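Brostard
Products / Interior Coatings / Walls

Plastier Interior Wall Paint, White

Water-based matte paint for interior walls in offices, workrooms, corridors and homes. Suitable for new drywall, cured plaster and previously painted surfaces in sound condition. Supplied ready to use.

Item group: Walls, interior
Color: White (tintable to the Greenberg light range on request)
Finish: Matte
Container: 12 L pail
Coverage: 71 sq m per pail, one coat, smooth sealed surface
Recoat time: 6 hours at room temperature
Full cure: 14 days
Application: Roller, brush or airless spray
Cleanup: Water

Surface preparation
Remove dust, grease and loose paint. Fill cracks and screw holes, let the filler dry and sand flush. Prime bare drywall and plaster with Raltham Sealer. Glossy paint must be dulled with fine sandpaper before coating. Do not apply over damp plaster or active mold.

Application
Stir by hand before use and again after any break longer than an hour. Cut in along the ceiling line and corners, then roll the field while the cut-in edge is still wet. Work from the window side toward the door. Long walls should be completed in one session with paint from the same batch — where several pails are needed, mix them together in a larger container first.

Two coats are standard over white or pale colors. Strong colors underneath may call for a tinted primer. Thinning is not required for roller work. For spray application, see the technical sheet.

Lighting and appearance
Light falling along a wall shows roller marks, filler edges and sanding scratches more clearly than light falling straight on it. Check the surface with a hand lamp held close to the wall before the first coat, and again with the room's own ceiling lights on before the second. Touch-ups are least visible when made with the original roller type.
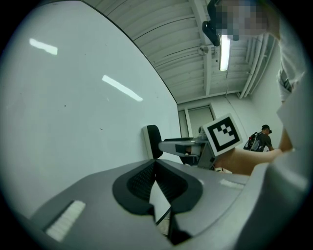 White wall in an indoor space, with a ceiling light.

Care
Do not wash until fully cured. After that, wipe with a soft damp cloth and mild soap. Scouring pads will polish the matte surface and leave shiny spots.

Storage
Keep the pail closed and protected from frost. Transfer small remainders to a smaller container with a tight lid and note the batch number on it.

Related items
Raltham Sealer
Plastier Ceiling Paint
Plastier Fine Filler

Technical questions: Birger Tveit
Trade orders and tinting: Krum Hoxha
Data sheet revised June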